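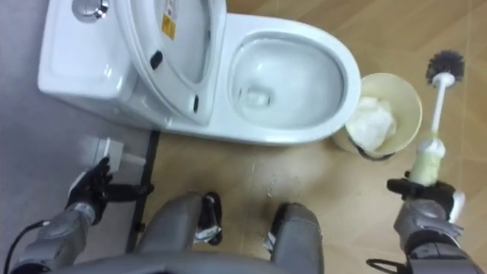 罗西娜·罗兰(Rosine Rolland)在冯德斯泰德一带做了13年保洁,厨房、楼梯间、别人家的窗帘都洗过,最后把名声落在了马桶上。她对此没有怨言。“厨房人人有意见,”她说,“马桶没人跟我抢。”

我们约在星期三下午见面。她先去看了我家的卫生间,出来以后喝了半杯咖啡,没说话。我只好先问:一般人错在哪儿?

“错在刷得太早。清洁剂倒下去,三秒钟就开始刷,像在赶火车。你得让它待着,去干别的,把镜子擦了,把垃圾倒了,再回来。”

她的顺序很固定:盖子和座圈一起掀起来,先刷内沿底下那一圈,再往下走,最后才轮到排水口。刷内沿的时候刷头要斜着往上顶,多数人只在看得见的地方画圈。“画圈很好看,我承认。”

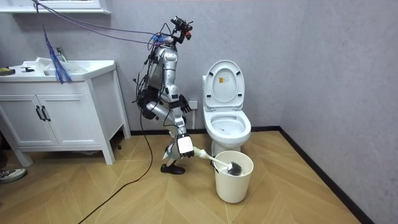 姿势也有讲究。罗兰认为腰是这一行最贵的工具,弯腰之前先弯膝盖,脚站稳,别把身子扭着。她的老搭档蒂埃里·肖万不信这个,四十岁那年在床上躺了一个星期,现在信了。

说到刷子,她的话多起来。她不买贵的。有人送过她一把科尔迪耶牌的,手柄沉得像烛台,她拿去通了排水沟。刷毛要密,柄要细长,刷头塌了就换,别跟它讲感情。

“刷完以后呢?”我问。

“在马桶上方控水,控到不滴。然后才许它离开。”
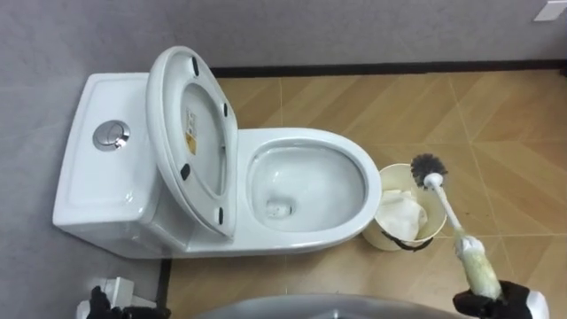
马桶、纸篓和刷子,罗兰眼中卫生间的全部家当。

纸篓是另一个话题。她主张放在伸手够得着的地方,套好袋子,满之前就倒。至于什么叫满,她和客户之间存在长期分歧。有位客户坚持纸可以再压一压,她请对方亲自压,分歧当天就解决了。

盖子背面她也擦,连同那几个小胶垫周围。那里藏灰,而且客人一掀盖子,迎面就是它。“你在客厅摆了一幅画,可客人在这里看得更久。”

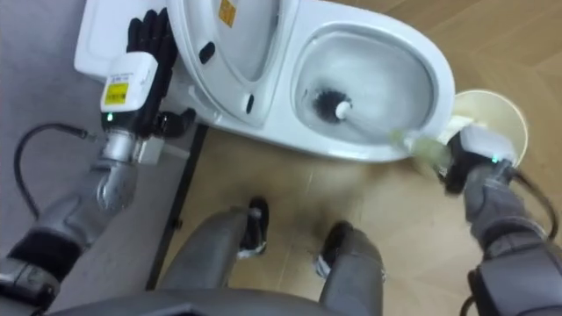 我问她,刷子能不能留在马桶里泡着。她想了想,说泡一会儿可以,泡过夜就是逃避。水箱外侧和底座用另一块布,从上往下擦,抹布的颜色自己定,定了就别改。她用蓝色擦水箱,灰色擦底座,肖万全用白色,两人因此不共用一个桶。

临走前她又进了一趟我家的卫生间,我听见冲水声,响了两次。

“你那把刷子,”她一边穿外套一边说,“什么时候买的?”

我说五月。她问哪一年的五月。

分享 40 评论 3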